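Toast mornings are back at the Grimano Street hall

I've been grumbling about the lack of anywhere to get breakfast at our end of town since the café shut, so you can imagine how pleased I was to hear that the community breakfast is coming back in July. Doors open at 7.30am, and it'll run through to ten, which gives even me a fighting chance of getting there.

If you missed it the first time round, it's a very simple idea. You turn up, you pay what you can, and you get toast, tea and a seat next to someone you probably haven't met. Glória Frade started it in her own kitchen with a borrowed toaster and it outgrew the place in weeks. Last year they served 2,421 slices (she kept a tally on the back of a calendar, bless her) before the hall's old wiring gave up and the whole thing had to stop.

The wiring is now sorted, thank goodness. There are new sockets along the back wall, a proper extractor fan and a second sink, so no more queueing behind the teapots to rinse a knife. I popped in for a nose while the painters were finishing and it looks so much brighter! They've kept the old serving hatch, too, which I was worried about. 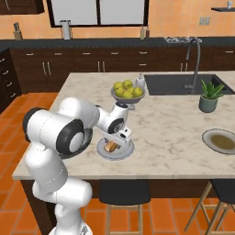
Bread is coming from Abugri, the bakery by the bus station, and Etornam Asante tells me he'll be doing a white tin loaf and a seeded one, plus something with raisins if the oven behaves. I asked about sourdough and got a bit of a look. "It takes the roof off people's mouths," he said. "We'll do it if enough of them ask." So please ask!

There's room for up to 25 at a time, and last year people were very good about shuffling along once they'd finished. If you've got a pushchair or a wheelchair, use the side door on Illano Lane - the front step is still there and still a nuisance. Zuweira Annan is putting together a jam table as well, and she'd love any spare jars you have at home, as long as they're clean and the lids fit. Mine are already in a bag by the front door (12 of them, mostly from a marmalade phase I'd rather not discuss).

They could do with a few more hands for the early shift, buttering and washing up mainly. It starts at 6.45am, and yes, I've put my name down, so come and keep me company. Leave your details in the book at the library desk or catch Glória at the hall most afternoons after three. Allergies and special diets can go in the same book - there'll be a separate toaster for gluten-free bread this time.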